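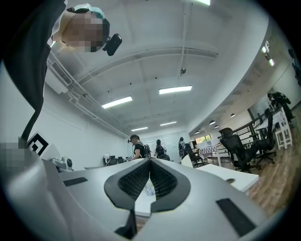
March, late, kitchen light still on. Long one today and my hand hurts so this will be scrappy.

Museum hangar at Mistside from 7 till they threw us out. Got the left intake panel off the old trainer at last. 84 fasteners. Every one painted over, at least twice by the look of it. Domingo Alarcón did the top row with the hand impact and I did the belly lying on a creeper with paint flakes coming down into my collar. Should have worn the hood. Didn't.

Corrosion on the lower longeron is worse than the survey said -- flaky, gray, lifts with a fingernail. Bagged a bit for Reisinger to look at. He'll say replace the section. I say clean it back first and see what is left, it's a static airframe, it's never pulling g again. We will argue. Fine.

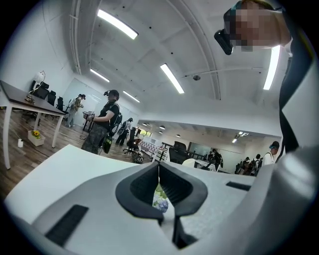

Hydrangeas, in the gap between the black pads.

Then over to Kandside in the afternoon for the ejection seat paperwork. Two hours for 2 signatures. The seat has been inert since before I joined, there's a certificate, there's a copy of the certificate, and they wanted the orignal. Nicanor Yáñez found it in the wrong binder, filed under canopy. He was very nice about it. I was less nice.

Asked him about the drop tanks too. Four on the inventory, I can find three. He thinks the other one went on loan with the gate guardian years back and never came home. Must write to them. Must also write to the tire people, the nose wheel is flat-spotted and I don't want it on display like that.

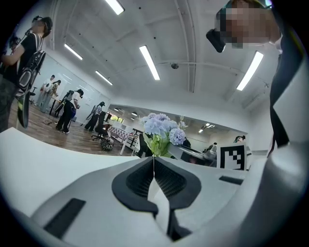
Paint scheme still not settled. I want the early one, bare metal with the dark anti-glare panel ahead of the windshield, and the others want the later camo because visitors like camo. I do have a soft spot for the pale blue they put on the undersides, same family as those hydrangeas, a bit grayer maybe. Could live with camo if we get the blue right. Pleltosis sent a chip card with 40 shades on it and not one has a name I reconize. Held them up to the bit of old paint inside the gear door, where the sun never got at it. Two close. Need daylight.

Tomorrow -- panel to the stripping bay, tag the fasteners, ring about the tires, buy milk. Find the other creeper, the one with wheels that turn. Bed.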